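4.2 Where the bowl is put down

Participants in the Flikstead households were asked to keep a diary of every bowl that left a cupboard and to say where it was first set down. We had expected the answer to be "on the table" and had left one narrow column for it. By the end of February the column was full of arrows, brackets and, in one household, a small map.

Of the 162 entries that could be read, 30 recorded a bowl being placed on something which was itself standing on the table. Mats and folded cloths were the usual candidates, followed by chopping boards, upturned tins and the lids of other vessels. We call these objects intermediaries, following Bresimo, although the households themselves called them "the thing". Asked what the thing was for, most gave an answer to do with heat. The same households went on to rest bowls of cold cereal on it, and one used it faithfully for a bowl of keys.

The preference for round intermediaries under round bowls was strong enough to survive a good deal of inconvenience. A square board was passed over in several diaries in favour of a disc kept at the back of a lower cupboard. Figure 7 gives the type in its plainest form, a white bowl on a wide, light grey disc with a raised lip and a ridged side wall, on a pale wooden table.

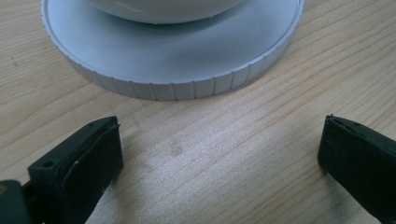 Figure 7. Bowl on a round intermediary with ridged side.

Height mattered less than we had supposed. Janine, the shorter of our two interview guides, contained a question on whether a raised bowl was harder to eat from, and it produced chiefly polite silence. Respondents had far more to say about edges. A lip was felt to "keep things in order", even where the bowl was much too small to reach it and had shown no wish to wander. Ridges were praised for grip by people who, in the same interview, described pushing the whole arrangement across the table with one finger.

The table surface had its defenders too. In the 8 households with unvarnished wood, the intermediary was spoken of as protection, and older ring marks were shown to the interviewer with some pride as evidence of what happened without it. Two of these marks were later traced, by the household's own account, to the intermediary.

We take up the matter of storage in section 4.3, where the Bustos scale is applied to objects that are brought out daily and yet have no agreed place to go back to.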